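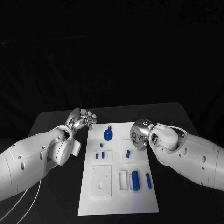 Two white robot arms at a dark table, with a white board laid between them.

I have a drawer with 12 scarves in it and every one of them was knitted by somebody who loves me, and I would still like to say a word against the handmade gift. Hear me out! I knit too. I have been at it since college and I've given away more hats than I care to think about, so I'm complaining about myself as much as anybody.

My gripe is with surprise knitting. You know the kind. Your cousin gets a new job, you find a pattern you've been dying to try, and three months later she is the owner of a mustard cabled poncho in a wool that has to be washed by hand in cool water and laid flat on a towel. She has two kids under five. Where is she laying anything flat?

I did this to my friend Aliki Kontogiannis a few years back. I made her a vest. It had 111 stitches around the yoke in four colors, and I ripped it out twice, and I was so pleased with it that I drove it over to Gresdale myself instead of mailing it. She said all the right things. Then I didn't see it again, ever, and I spent one entire winter being quietly hurt every time she opened her front door in a fleece. When I finally brought it up (over wine, not my best moment) she told me that wool around her neck makes her itch so badly she can't think. I'd known her 12 years and I had never asked.

So now I ask. I ask about color, I ask about itchiness, I ask if they own a washing machine and how they feel about it. People tell me this takes the magic out. Marina Tzanetos, who runs the Thursday table at our yarn shop and is a far better knitter than I will ever be, thinks I've turned a present into a customer order. She says the whole point is that someone thought of you when you weren't there. I do see that, and I love Marina, but I've watched her block a shawl for a niece who wears nothing but hoodies, and I think she was mostly thinking about the shawl.

And is that so bad? I go back and forth. If you want to make the shawl, make the shawl! Keep it, wear it to the grocery store, enter it in the fair in September. What bugs me is when we hand over the thing we wanted to make and then wait around to be thanked for it, for years, and check on it when we visit.

The best thing I ever knitted for anyone was a pair of plain gray socks for my neighbor Aldo Gentile. Superwash, no pattern, boring as oatmeal. He'd told me his feet were cold and that he liked gray. He wore the heels out, came to my door with them in a grocery bag and asked if I could fix them. I've had compliments on lace that didn't please me half as much. I darned them in a gray that didn't quite match and he has since put a hole in the other side.

I'm on sock pair number three for him. The vest, by the way, came back to me. It fits fine and I've got it on now.

Recent posts
Superwash or Not: My Mother and I Disagree
Darning a Heel When You've Lost the Leftover Yarn
What I Bought at the Detport Fiber Fair
Fingerless Mitts for People Who Drive
Stop Apologizing for Acrylic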